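Laxdal Workshop, Bay 2
Progress report to the Lavureck Small Builds Fund
Prepared by Tove Overgaard

Dear Yara,

You asked for a report with "fewer adjectives and more progress" than the last one. I have done what I can on both counts.

As a reminder, Vukis is the two-armed helper we are building at the shared workshop in Clarketberg. Its whole purpose in life is to fetch a bottle from a cabinet and put it down where a person can reach it. The grant was for 1097, and 477 of it is left. Most of the rest went to motors and the controller board. A small, painful part went to replacing the first controller board, which I wired up late on a Sunday when I should have been at home.

The real arms are still bolted to a bench with their covers off, so this period's work has been in the simulator. The practice room has a marble surface much grander than anything in Bay 2, a cabinet with a door that swings wide, and one bottle with a red cap. 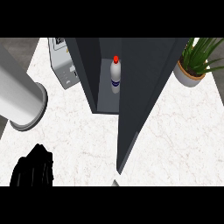 Why spend grant time in a simulator when the arms are half built?
Because a bad move there costs a restart, and a bad move on the bench costs a shoulder motor. We have 3 spare shoulder motors and would like to keep them spare. It also lets me work on the reaching code at my kitchen table while the workshop is full of people sanding canoes.

The current plan is a batch of 500 practice runs, each with the bottle in a slightly different spot. I have written the script that shuffles the bottle and resets the door. The script that keeps score is written too, though it spent its first evening marking every dropped bottle as delivered, and I admit I enjoyed that evening very much before I read the log.

The door has been the hardest part. My early code treated the opening as if the door were not there, and Vukis tried to reach straight through it with great confidence. The arm now plans a path around the edge, slowly, like someone carrying soup. 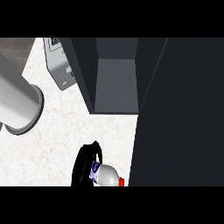 Grip force is next on the list. The simulated bottle forgives a hard squeeze and a real one full of dish soap will not, so I am adding a limit before any of this code goes near the bench. The fingers also need a softer lining. I have two kinds of rubber on order and a bicycle inner tube in reserve.

Still open:
Covers for both arms (printed, waiting to be sanded, see canoes)
Emergency stop button, moved to where a person can reach it without leaning over the robot
Cable run to the second shoulder
Grip limit, as above

I am not asking for more money this time. I would like to move the bench demonstration to June, which gives us time to finish the practice runs and fit the stop button properly. If you want to visit sooner, come in the evening, when the dust has settled and there is a chair free.

Receipts are in the shared folder, including the one for the second controller board.

Tove Overgaard
Laxdal Workshop, Clarketberg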